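Arm reports a good grasp, then the block drops during the lift (two-arm cell, Drastport)

Posted by pinejoint in Simulation and Controls
3 replies

I have a two-arm cell built in the Drastport simulator: one table, a partition down the middle, an arm on either side and plain wooden blocks of different lengths. The control code is the same Nolden package we plan to run on the real cell, so I don't want to ignore this.

The approach works. The fingers come down open on either side of the block and the wrist stops at the right height. 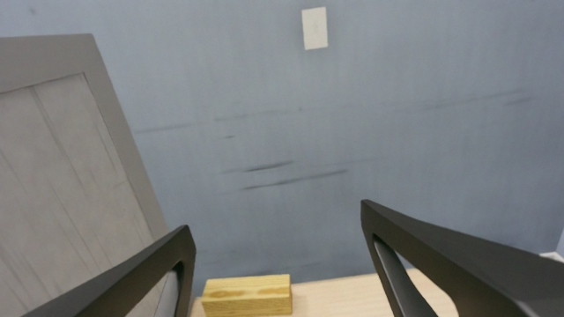
Then the gripper closes, the controller sets grasp_ok to true, and the arm starts up. In 39 out of 473 runs the block slips out before the arm reaches carry height. grasp_ok stays true the whole time. The arm goes through the full handoff motion with nothing in its fingers and opens them at the other end as if all went well.

It happens on both arms. Short blocks almost never drop. The long ones do, and so do any that end up standing on end.
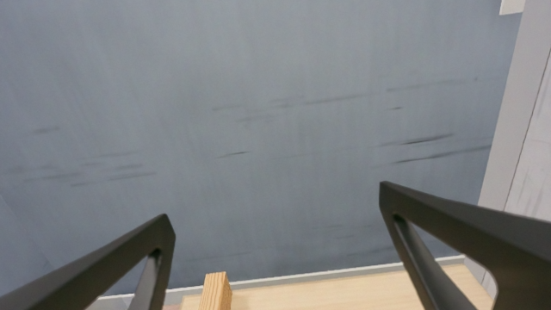
What worries me is the missing fault. On the real cell a dropped block could land near somebody's hands, and the program would keep going without stopping. I would like a stop as soon as the block is lost.

Grip force is set to 40 percent. I raised it to the maximum and got fewer drops, but they did not go away. Friction values are the defaults. Restarting the controller made no difference.
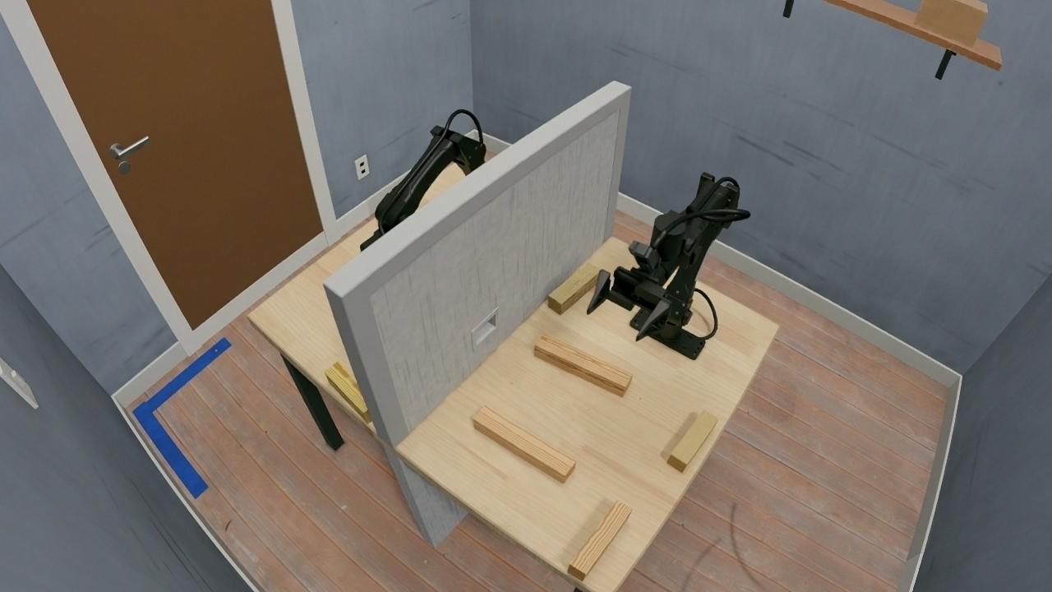 Replies

drywall_dan2
Had drops like this with an Albers gripper. Turn the speed down and reinstall the driver. Worked for me.

kettlebridge
You have two problems and I would fix them separately.

The drops first. A long block held away from its middle wants to rotate. The fingers only touch a small area, so the contact gives way when the arm speeds up. More force helps a little, as you saw. Check where the fingers land compared to the center of the block. 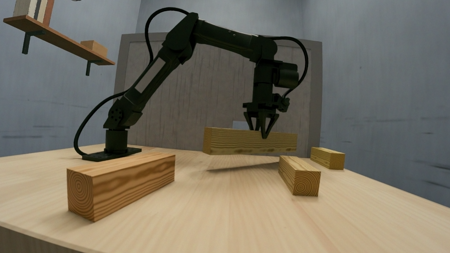 If your grasp point comes from the nearest visible end, long blocks will always be held off center. Use the midpoint of the length, and lower the acceleration for the first part of the lift.

Now the flag. In the Nolden package grasp_ok is set once, when the fingers stop moving, and it is never checked again. You need your own check during the move:

1. Save the finger gap when the gripper closes.
2. Read it every cycle while carrying.
3. If it shrinks by more than 8 percent, stop the arm and raise a fault.
4. Require a manual reset before the next move.

Don't have it reopen and try again by itself. Also, this is a process check. It does not replace the guarding or the safety stop on the real cell.

pinejoint
The grasp point was coming from the nearest end. I changed it to the midpoint and am running the long blocks again now. The gap check is in too. It tripped once on a block that was still in the fingers, so the limit may need to be wider.

Istoneck_user
Filter the gap reading before you widen the limit. Mine is noisy at the start of a lift and a short average fixed the false trips.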